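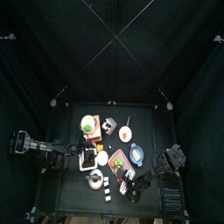 Two arms, one table, kitchen set. One gripper just above the white tray, the other near a corner of the pink one.

Uriel Galindo
I promised to write down the rules we use at the two-arm table. They are not an official standard. It is only our own practice at Nedden, version of 9 Aug 2023. Please correct me where I am wrong.

First rule: each arm has an owner zone and there is one shared zone in the middle. Only one arm may be inside the shared zone at slow speed limit off. If both must enter, both go to slow. We wrote this in February, after the grippers touched two times in one shift.

Second: hands stay outside the table edge while the motors have power. Also if only one small cube has fallen over. You press stop, you say "stopped" aloud, you wait for the answer, then you reach in.

Natalia Varela asked me if saying it aloud is really necessary when two people stand so near. I think yes. The button shows the state of the machine, but it does not show what your colleague is thinking.

Third: clamps are checked by hand before every session, all of them, also the ones at the far edge. It is boring work. We stop every 18 minutes and check again.

Fourth, about the objects. Toy food and light dishes may lie as they like, also tilted. A pan handle may point up or to the side, but never over the table edge. A sleeve can catch it.

Fifth: cables go above or behind, never across the place where an arm moves. If you must move a cable, this is a change of the cell and you write it in the log with your name.

The log has 14 lines per page and we keep it on paper. Eliseo Arellano wants to have it in Jorik, together with the recordings. I am not against it, but paper still works when the computer is the thing that has failed.

One point is still open for me. When a new person takes over in the middle of a session, do you restart the full checklist or only the stop test? We do the full one, and it costs us almost 18 minutes. I would like to read how other labs do it.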